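Sorting Packaged Food from Hand-Held Gripper Demonstrations

Final report, second-year robotics project
Benedikt Lenz and Melur Pangaribuan
12 September 2026

Summary

We trained a small policy to pick up packaged food from a table and put it in an open box. All the training data came from people using hand-held grippers with a camera on top, so no robot was needed until the test stage. Our question was whether demonstrations recorded in ordinary living rooms would give a better policy than the same number recorded on a bare lab bench. They did for soft packages. For stiff boxes we found no difference worth reporting.

Background

Last year's group, working on the Pendbridge bench, used 3,562 short clips of wooden blocks and tins. Their policy worked well on that bench and failed nearly everywhere else. Their report blamed the plain background. We thought the objects were part of the problem too, as blocks do not bend, shine or crackle when squeezed. We decided to change both and to keep the network the same, so that the results could be set side by side.

Collecting the data

We recorded 462 demonstrations in homes and another 462 on the bench. Melur did most of the home recording and Benedikt did most of the bench work, which we come back to under Limitations. The rule for home sessions was that the table could be cleared but the room behind it was left as it was. Two grippers were used together in each session, one in each hand. An operator could choose which hand to use for a package, and could use both for long ones. 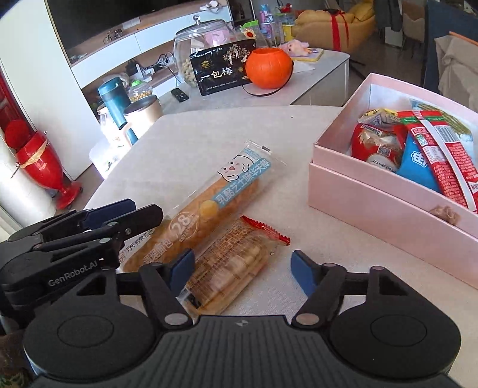
Bread gave us the most trouble. A wrapped loaf has very little to hold at the ends, and if the fingers close in the middle the bread is squashed. We asked operators to close slowly and stop as soon as the package moved with the fingers. Even so, we threw out 89 home demonstrations. Most of these were dropped because the camera tracking was lost for part of the clip, usually when the operator turned quickly towards a window. The others were plain mistakes, such as putting a package down outside the box. To keep the two sets equal we removed 89 bench clips at random.

Training and testing

Both policies were trained with the same settings on the department's Wurkon machine. We then ran them on the two-armed robot in the Petersen room, on a table neither policy had seen. The test objects were 6 packages, none of them used in training. Three were soft and three were stiff. A trial counted as a success if the package ended up fully inside the box and was not torn.

Results

The home policy was clearly better on the soft packages. The bench policy tended to reach for bright printing on the wrapper and close too early. With stiff boxes, both policies did well when the box lay flat and badly when it leaned on something else. Clear wrapping was hard for both, and we saw several attempts where the fingers closed just above the package.

Limitations

The person recording and the place of recording were mixed up in our data. Melur moves more slowly than Benedikt, and some of the gain may come from that. We should have swapped over halfway, and did not notice until February, when the bench had already been given to the Bakness group. We also used only one test table.

Further work

The next group should have each operator record in both places. We would also add finger pads that sense pressure, as the camera alone gives little warning before a soft package is crushed. Our clips, training settings and the list of rejected recordings are in the project folder.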